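Startseite durchsuchen … Suchbegriff eingeben

Kreppband und andere Lebenslügen

7 Kommentare | Drucken | Per E-Mail versenden

Es gibt Menschen, die besitzen eine Rolle Klebeband. Ich besitze eine Schublade. Im März habe ich sie ausgeräumt, weil sie klemmte, und seitdem weiß ich, dass ich für jede Lebenslage gerüstet bin, sofern sie sich durch Kleben lösen lässt. Tut sie selten.

Der Liebling ist seit Jahren das blaue Malerband. Es verspricht, rückstandsfrei abzugehen, und hält dieses Versprechen manchmal schon, bevor man es darum gebeten hat. Auf glatten Wänden benimmt es sich ordentlich. Auf Karton ist es ein anderer Charakter: Es wellt sich, es reißt schräg ein, und das eine Ende hebt sich und rollt sich ein wie eine beleidigte Hobellocke.
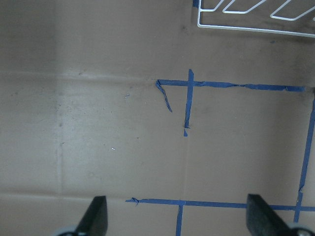 Gerade Linien, Abteilung Blau auf Pappe.

Dabei fängt man ja immer mit dem Geodreieck im Kopf an. Ein Raster, saubere Felder, rechte Winkel. Beim Umzug in die Wohnung am Etmont habe ich mir so einmal den kompletten Grundriss auf dem Boden abgeklebt, um zu sehen, ob das Sofa passt. Es passte. Das echte Sofa hatte leider andere Ansichten und steht bis heute vor der halben Balkontür.

Wer es besser machen will: Band nicht ziehen, sondern legen. Die Enden mit dem Daumennagel andrücken und mit dem Messer schneiden, auch wenn die Hand in der Luft schon reißen möchte. Und den Karton vorher abwischen - Staub klebt hervorragend, nur eben am Band. Bei Wendt gibt es übrigens 23 Sorten Malerband, nach Farbe sortiert, und keine der Farben erklärt mir, wofür sie gut ist. Ich kaufe weiter blau.

Der zweite Dauerzustand sind Tische. Ein heller, langer Tisch ist eine Einladung, und ich meine das als Warnung. Man legt ein Netzteil hin, nur kurz, und schon kommen die Verwandten: das Kabel, die Kabelschlaufe, das Telefon, das Tablet.

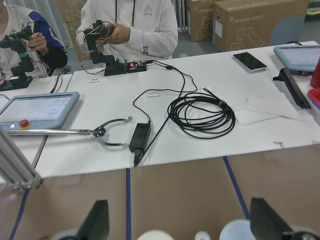
Kabel aufzurollen hilft, aber nur dem Kabel. Der Tisch hat dann statt einer Schlange einen Kringel, und der Kringel braucht mehr Platz. Ich habe es mit Klettbändern von Flirow versucht, 200 Stück im Beutel. Sie liegen jetzt in der Klebebandschublade, ineinander verhakt, ein einziger großer Klumpen von beachtlicher Haltekraft.

Meine derzeitige Regel lautet: Was zwei Tage auf dem Tisch lag, darf bleiben, was drei Tage lag, muss weg. Die Lücke in dieser Regel ist mir bewusst, ich wohne darin. Abends um zehn räume ich eine Hälfte frei und trinke dort meinen Tee. Die Kiste von Ulum, die für die andere Hälfte gedacht war, ist noch flach zusammengelegt. Mir fehlt das passende Klebeband.

Teilen | Merken | 23 Mal geteilt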